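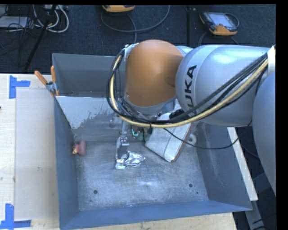

*Gripper over the foil in the grey bin, cell 3.*

# Bin cell rules: the questions I keep getting

I look after the house rules for the picking cells at Tremblay, and I get a lot of the same questions by email, usually right after a new group starts. So I've put my answers in one spot. I'm writing this the way I'd say it at the bench, so forgive the rambling. If anything on this page disagrees with the signed risk assessment in the binder, the binder wins and I'd like to hear from you so I can fix it.

## Who is allowed to run the arm?

Anyone who has done the cell induction and had it signed off by me or Dilek Tuncer. Watching a friend do it for an afternoon doesn't count, sorry! Neither does a ticket from your last job, though it'll make your induction a lot quicker.

Students and visitors can run it with a signed-off person standing beside them. Beside them means beside them, with the pendant in reach, and not over at the kettle.

## How fast can I run it?

With a person inside the marked area, reduced speed mode only, full stop. That one isn't my invention, it's how pretty much every industrial robot is meant to be handled in manual mode, and I won't be negotiating it by email.

With everybody outside the line, we cap automatic picking at 60 per cent for the first 30 cycles of any new program. If you get through those without a collision stop or a protective stop, you can ask me to lift it. Most people never bother asking, because the slow part of a pick is usually the vision and the grasp planning anyway (or, let's be real, the arguing about grasp planning).

## What's the blue tape for? Can I move it?

Please don't move it. The tape corners on the tabletop are our reference marks. If the bin or the table gets bumped, they're the quickest way to see that something has shifted before you send a gripper down into it.

If a piece is peeling, replace it with the same tape on the same line, and write it in the log. If you think a mark is in the wrong place, leave it alone and come and find me. Wayne Leclerc once spent a whole morning in November chasing a calibration error that was somebody's helpful new bit of tape.

## What can go in the bin?

Small, light, dry and not precious. Crumpled foil is fine and we use it a lot - it's shiny and full of creases, so it gives the depth sensing a proper workout, and if the gripper squashes it we've lost nothing.

The no list:

- glass or ceramic
- anything with a battery in it
- liquids, even sealed
- blades, needles, or anything you wouldn't reach in and grab with your bare hand
- food (yes, wrapped food is food)

Something not covered? Ask. The answer is often yes with a note in the log.

## Do the objects need to be laid out neatly?

Nope, clutter is the whole point. Toss them in and let them land. I only ask that nothing pokes up above the rim, and that you don't wedge anything hard under the divider. Things leaning on each other or jammed up near a wall are good test cases. If the robot can't get at one, record it as a failed pick and leave it in there until the run is done.

## It dropped something. Can I just reach in and fix it?

No! I know it's tempting, I've caught myself halfway there. The order goes:

1. Stop the program at the pendant.
2. Check that the arm has come to a standstill and the mode is what you think it is.
3. Engage the protective stop.
4. Reach in, sort it out, get your hand back out.
5. Look for other people before you reset.

A paused arm is waiting for a signal, and the signal can come from a script you forgot you left running. Treat paused as moving.

## Where should the handheld controllers live?

On their hooks when the cell is shut down. During a session I want one in somebody's hand or within arm's reach of the operator, with the cable laid where you won't catch a foot in it. Leaving one on the floor out behind the table is a habit I'm trying to break in all of us, me included.

Before you start, check which pendant is the live one. Having two handhelds around is fine. Having two and guessing is how people end up pressing stop on the wrong one.

## How should the cables and hoses be dressed?

Loose enough to follow the arm through its whole reach, tight enough not to drag through the bin. Any strap you undo has to go back on before the arm moves. After changing anything on the bundle, jog the arm slowly by hand control to each far corner of the bin and watch the loops while you do it. Eyes on the cables for that one, the gripper can look after itself.

A line that hangs lower than the rest is worth a second look. It may be perfectly fine, but check whether it can snag on the bin wall before you go automatic.

## Can I clamp my own bits to the bin?

Spring clamps are OK on the upper edge, handles pointing up and away from the arm's path. They have to be in the collision model too. I get the odd eye roll about that, but a clamp the planner doesn't know about is a clamp the planner will happily drive through.

Anything heavier, or anything you'd need to drill for, goes through Dilek first. She keeps the drawings.

## Do I have to fill in the log every single time?

Yes. It's form 603 and it takes a couple of minutes. Program name, objects used, any stops, any changes to the cell, your initials. "All good" isn't an entry. "No stops, swapped strap on upper cable bundle" is lovely.

Groups from Clela and Wodex, your own internal forms are welcome as extras but we still need ours.

## Who do I tell if something feels off?

Me, or Dilek, or Wayne if it's after 5 p.m. Stop the cell, hang the red tag on the pendant and leave everything where it is. You won't get in trouble for stopping a run, even if the cause was nothing. Only the person who hung the tag or one of us three can take it off.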